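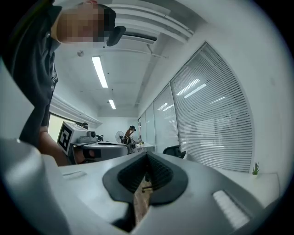 jmaes_shopfloor
Putting the question again because the last thread got locked in November. Can any machine do ordinary chores yet, at home or in a small shop? I don't mean a vacuum puck or a dishwasher. I mean picking up what's on the floor, wiping a table, putting things back. The demos always have a clean counter and one cup. A normal room has office chairs on a wood floor, a standing fan, a potted plant on a ledge and people working at the desks, and that's before anyone has made a mess. I was quoted 2500 a month to lease a Wureck arm for our packing bench and I want to know if I'd be throwing it away.

alun.pumphrey
Depends on the bench. We ran a Junska cell for one season. Same box, same height, same spot, and it was fine. Change the box and somebody had to stand there with it. For chores at home, no.

KusumN
Disagree with Alun on the home part. The hand-held gripper approach has moved things along a lot. People do the task with a gripper in each hand, the machine learns from that, and you don't need a robot in the room to get the examples. 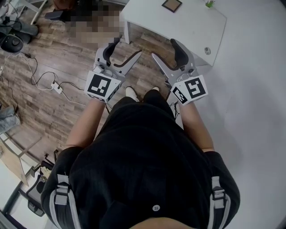

Towel folding went from hopeless to passable that way. Passable meaning it takes four minutes and the corners don't match, but still.

alun.pumphrey
Four minutes a towel is not doing the laundry.

KusumN
It is if I'm asleep.

ita_h
Cables are what I'd test on. Put a power strip and a few loops of cord on the floor and ask it to tidy the desk next to them. My cousin's Drirorent froze on a phone charger for 60 minutes. Support ticket 1739, still open.

jmaes_shopfloor
Was it stuck, or did it stop on purpose?

ita_h
Stopped on purpose, they said. Same result for the floor. 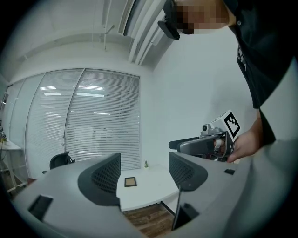
435 posts in this topic - 2 min read for this page

chaminda_b
Jolien, for the packing bench, ask Pritchard for a two-week trial before you sign with anyone. Bring your worst boxes, the ones with crushed corners. If it handles those without a person standing by, lease it. I'd leave the chores question for another couple of years.

KusumN
One year.

alun.pumphrey
You said one year last year.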